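Cloudy glass vases, what do you use?

dovetail_jo
Mar 22, 2019
I picked up a couple of old Basari vases in January and they've got that white film near the bottom. Vinegar overnight did zip. Any ideas before I give up and fill them with twigs?

mudroom80
Denture tablets! Drop in 2, warm water, walk away. Worked on a Prikau one I'd written off.

pacheco_lane
Tablets are fine for scum but if the glass is etched you're stuck with it. Sorry. I quit fighting and went fake. Colored glass hides a lot too.

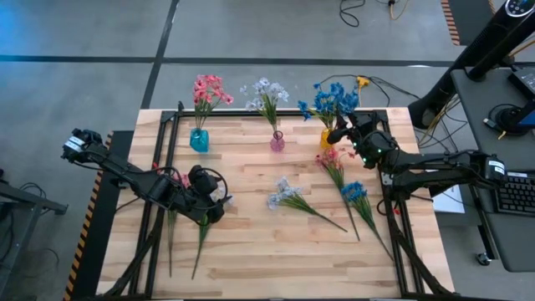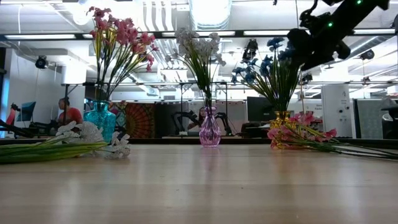
Pink flowers in the blue-green vase, both shots

mudroom80
Ooh, pink on teal, I like it. But fake flowers collect dust like crazy, I'd rather scrub glass.

pacheco_lane
Hair dryer on cool, done in 8 minutes. You spend more than that changing water.

fernandfog
Gotta disagree with the etched thing. Uncooked rice, dish soap, swirl it forever. My Fukov came up nearly clear after everybody told me it was toast.

dovetail_jo
OK, trying the tablets tonight and the rice if that flops. Do I need hot water for the rice or just warm?

fernandfog
Just warm. And go easy on the soap!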